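Furniture and Finishing > Wax and oil on small desks – how long before I can use it?

lesia_iv
Joined: September
Posts: 12

I picked up a secondhand desk for my daughter's room and want to settle on a finish before she starts using it for homework. The old finish is very thin. Water soaks in if you leave a drop on it for a few minutes, and there are gray spots near the back where somebody kept a plant.

I have been going back and forth between a hardwax oil and a water-based poly. She is 8 and will be using markers, glue and probably nail polish at some point. I don't want the top to turn orange. I also don't have a garage, so whatever I use goes on in the bedroom with the window open.

What would you put on it, and how long should it sit before she leans on it every day?

Lesia

kberhe
Moderator

Water-based poly, satin, three coats. Light sand with 320 between coats. It stays the palest of anything you can buy in a regular store, and it will hold up to glue. Nail polish remover will hurt any finish, so that part is about house rules.

Dry to touch in two hours on the can usually means two hours in a warm room with moving air. Give it a full week before you set anything heavy on it. I have seen a lamp base print itself into a top that was four days old.

What wood is it? If it is a veneer you need to be careful how hard you sand out those gray spots.

palamarchuk_v

I disagree with the poly. It looks good for a year, then a kid digs a compass point into it and you have a white scratch you can't fix without redoing the whole top. With hardwax oil you rub a bit more into the bad spot and move on. I did both of my kids' desks that way seven years ago and have touched them up twice.

It does darken the wood a little. There are versions with some white pigment that hold the color back. Try it on the underside first.

kberhe
Moderator

You touched them up twice. I have never had to touch up a poly desk, so I guess it depends on the kid.

My problem with oil in a bedroom is the rags. They have to be laid out flat outside or put in water. People forget and ball them up in a trash can, and that is how fires start. If Lesia has no outdoor space I would not go that way.

lesia_iv

I have a small balcony, so rags could go out there.

I can't tell if it's veneer. The edge of the top is rounded all the way and I don't see a seam, but I don't really know what I'm looking for. The drawer feels like the same material to me. Photo is below. Should I be finishing the inside of the drawer too, or leave it? 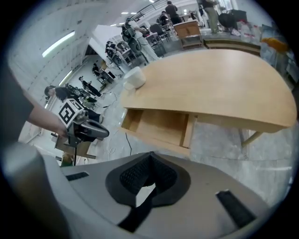 Desk with the drawer pulled out.

oksana_dov

Leave the inside of the drawer without oil, whatever you decide for the top. An oiled drawer keeps its smell for months because it's closed most of the time, and everything you put in it picks that up. Paper especially. I ruined a stack of drawing paper that way.

If you want something in there, one thin coat of shellac is enough. It dries quickly and the smell goes away. Wax on the runners only, if it has wood runners.

I can't call veneer from a picture either. Look at the end of the board under the top with a flashlight. If the grain lines on the face carry on over the edge and down the end, it's solid. If the face has a pattern and the edge has a different one that doesn't line up, assume veneer and sand by hand.

palamarchuk_v

Agree with Oksana on the drawer. Also check the underside of the top. Factories often put a cheaper face there, or none.

For the gray spots, try oxalic acid before you sand at all. It's sold as wood bleach. Gloves, eye protection, rinse it well, let it dry overnight. It takes out water stains that come from iron and tannin, and you keep your wood thickness. Don't sand the surface afterward until it has been rinsed a few times, as you don't want to breathe that dust.

AnnatjieP

I would skip the acid in a child's bedroom. Sorry to disagree with everyone. For a few spots at the back, put the pencil jar on top of them and get on with it.

On the finish, I used the Flundo hardwax on a table last winter and it was fine to write on after three days, but it took closer to three weeks before a wet glass stopped leaving a ring. The can said 12 hours. So if you need the desk in use by next week, Kedir's answer is the better one. If you can wait, oil feels nicer under the arms.

kberhe
Moderator

Thank you, Annatjie. That matches what I hear about oils in general. Cure time is the part people skip when they compare them.

Lesia, one more thing on sanding. Go with the grain and don't lean on the rounded edge. Edges go through first. Fold the paper over your hand and let it follow the curve.

palamarchuk_v

Three weeks sounds like it went on too thick. Wipe it on, wait 15 minutes, and wipe off everything that will come off. If the surface feels sticky the next day, there was too much on it. Mine took a wet glass after eight days.

AnnatjieP

It was thin. My house was cold, which may explain the difference.

lesia_iv

I checked with the flashlight like Oksana said. The lines do go over the edge and down, at least at the one place I could see well. So I think solid, but I'll still sand by hand.

We can wait a few weeks. She does her homework in the kitchen now anyway. I'm leaning toward the oil with white in it, with a test patch on the underside first. No acid. Nothing in the drawer except maybe the shellac.

Does the shellac need to go on before the oil or after?

oksana_dov

Before. Do the drawer first, take it out completely if it comes off the runners, and let it dry in another room. Then you can't get oil in it by accident while you work on the top.

kberhe
Moderator

Post the test patch when you have it. And lay those rags out flat.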